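Okay, I've been putting this off until I had enough to say. A thread on the Mekance sorting kit, which we've had on trial at the Flatside workshop since the start of April. I like it a lot! Long one, sorry.

1/ What you get: the task software, a printed setup guide, label templates and a license for one two-armed robot. You bring the robot, the bins and the trash. The guide is 26 pages and I read all of it on the train, which says something about either the guide or my train.

2/ The starter task is recycling. Bottle, plastic, can. You teach it the bins first by showing it the signs, then you put things on the table and say go. No code for any of that. I had my first full sort 90 minutes after opening the box, and a good chunk of that was me hunting for scissors.

3/ Three bins, three signs, big black letters. Getting the signs upright at the front edge made a bigger difference than anything I changed in the settings.

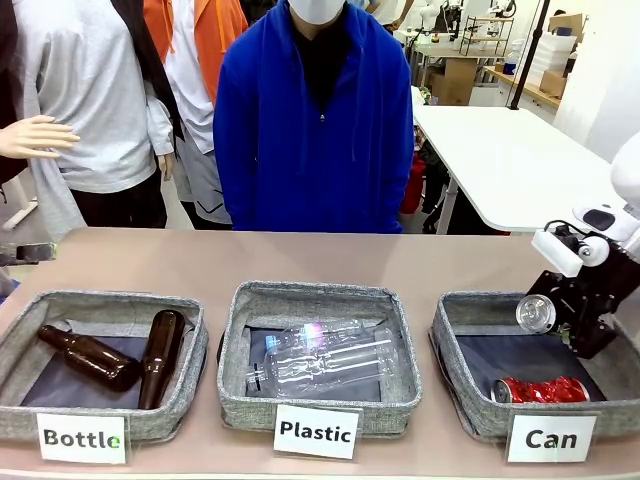 Silver can over the Can bin, red one already in there.

4/ My favorite part is the release. Cheaper kits I've tried let go from way up high and you get a clatter and sometimes a bounce. With Mekance you can set the drop height per bin, so glass can go in low and cans can go in however you like. Small thing, huge for my nerves.

5/ Speed: it's no racer. Default is 40 percent and I've left it there. You can push it up in the menu, but then the pauses between "found it" and "going for it" start to look silly, so what's the rush.

6/ Price, because three of you have already asked in DMs. 1,610 for the year, one robot, updates included. Support is by email. I wrote to them twice and both times got Waltraud Wegener, who answered the question I'd asked plus the one I should have asked. More of this please, everyone.

7/ How it compares with Movura, which we had in last fall: Movura has the nicer screens, hands down. Big colorful buttons, a live map of the table, very pretty. But adding a new category meant sending them pictures and waiting. Mekance lets you do it yourself in an afternoon. I added "cardboard" just to see if I could (yes! badly at first, then fine).

8/ Cans are where I'd tell you to spend your practice time. The guide has a whole chapter on approach angles, and it pays to read it before you touch the grip settings. An upright can is a good one to practice on, like the black one with the silver top standing on the table between Plastic and Can, with the fingers coming at it from the right. Then try a crushed one lying flat, which is a different problem entirely and needs its own grip preset.

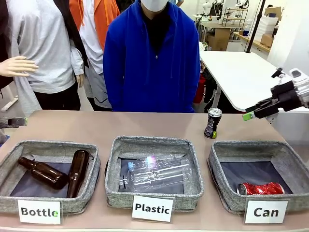 9/ The grip presets are saved as plain text files, and I could hug whoever decided that. You can copy them, rename them, mail them to a friend. Ours are split by shape, and I keep separate ones for whole and crushed cans. If you're testing, put one of each into your set, the way we have a crushed red can down in the Can bin and an uncrushed black one up on the tabletop. Same material, same sign, and you'll want to know early whether your settings cope with both.

10/ Stuff I'd change. The label templates only come in one size. The log viewer forgets your filters every time you close it, argh. And the stop button in the software is on the second tab, when it should be on every tab, always, forever. (Use your real hardware stop anyway, please.)

11/ Who's it for? Teaching labs, small workshops, anyone who wants a sorting demo running this month. If you need a full line with a conveyor, look at Tiedemann. Different animal, different budget.

12/ We're keeping ours past the trial. Next up is cardboard again, and then mixed cutlery if I can find enough forks. I'll post the preset files once I've cleaned up the names, half of them are currently called "test_new_new". Questions welcome, I'm around until six!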